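木地板的日常打扫和上蜡：我自己的做法

作者：Rangi Bolger

我住进现在的房子以前，没有照顾过木地板。开始的时候我用很湿的拖把，每天拖两次，以为这样最干净。过了一个冬天，窗边的几块板翘起来了，走上去有声音。后来我向卖地板的师傅请教，又试了很多次，慢慢有了一套做法。我的中文写得不太好，如果有不清楚的地方，请在留言里告诉我。

需要的东西

软毛扫把一把，或者带软刷头的吸尘器
平板拖把一个，拖布最好准备两块
中性地板清洁剂（我用的是Hultis）
地板蜡（我用的是Fluna，500毫升一瓶）
旧棉布几块
喷壶一个，容量800毫升

开始以前

请先弄清楚你的地板表面是漆面还是油面。下面写的上蜡方法适合油面。漆面地板只要做到第三步就可以了，有些蜡在漆面上会变得很滑，老人和孩子容易摔倒。如果不知道是哪一种，可以在柜子后面不显眼的地方滴一滴水，等5分钟。水珠还是圆的，多半是漆面；水慢慢进去，颜色变深，多半是油面，而且已经需要保养了。这个办法不是百分之百准确，有购买时的说明书，还是看说明书更好。

第一步：搬开小件家具

椅子、花盆、地毯都搬到别的房间。桌子太重的话可以不搬，但是桌腿周围要用手擦。请不要拖着家具走，两个人抬起来比较好。

第二步：除尘

沿着木板的方向扫，从房间最里面扫到门口。板和板之间的缝里容易有沙子，沙子是划痕的主要来源，所以这一步我会做两遍。吸尘器的硬滚刷请关掉。

第三步：半干擦拭

在喷壶里装满清水，加入两瓶盖清洁剂，轻轻摇匀。把水喷在拖布上，不要直接喷在地板上。拖布摸起来有一点潮，但是拧不出水，这样的程度刚好。也是沿着木板的方向擦，擦完一小块再擦下一块。拖布脏了就换另外一块。

第四步：上蜡

等地板完全干了以后再开始。我一般上午擦地，下午上蜡。用棉布蘸一点蜡，薄薄地涂，宁可少也不要多。蜡太厚会发黏，灰尘都粘在上面，以后很难处理。室温最好在18度以上，太冷的时候蜡推不开。涂完以后开窗，第二天再把家具搬回来。

第五步：抛光

用干净的棉布包住拖把头，来回推，直到表面的光泽均匀。这一步比较累，房间大的话可以分两天做。

桌腿和柜脚的保护

家具脚下面请贴毛毡垫。细的金属腿压力集中，最容易留下小坑，毛毡垫要选比腿大一圈的，半年检查一次，掉了或者磨平了就换新的。有轮子的椅子，最好换成软胶轮，硬塑料轮子在木地板上走一个月，痕迹就很明显。

常见的问题

有人问我，白色的水印怎么办。油面地板上的浅水印，可以用棉布蘸很少的蜡，在上面打圈擦几分钟，大部分会变淡。如果水印是黑色的，水已经进到木头里面，需要打磨，请找专业的人。

多久上一次蜡？我家的客厅一年一次，在十月。走廊走的人多，四月再加一次。卧室两年一次也没有问题。

能不能用蒸汽拖把？我的意见是不要用。热的水汽会进到缝里，短时间看不出来，时间长了板会变形。
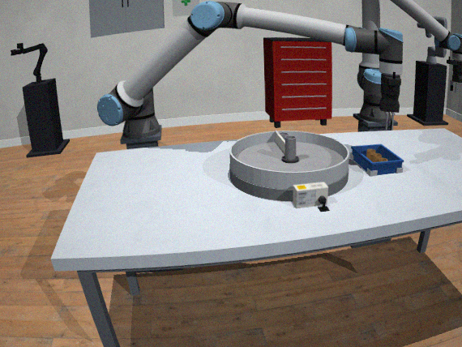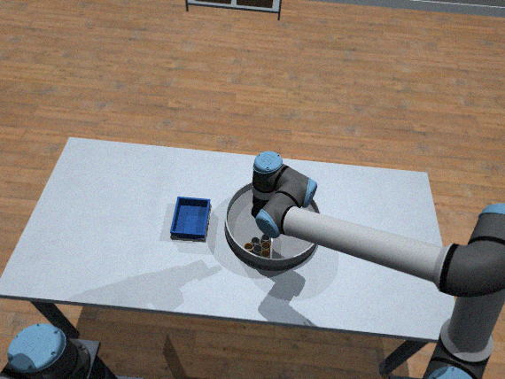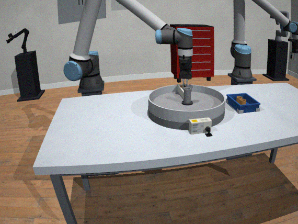
三张均为电脑渲染图：木地板与白色桌子。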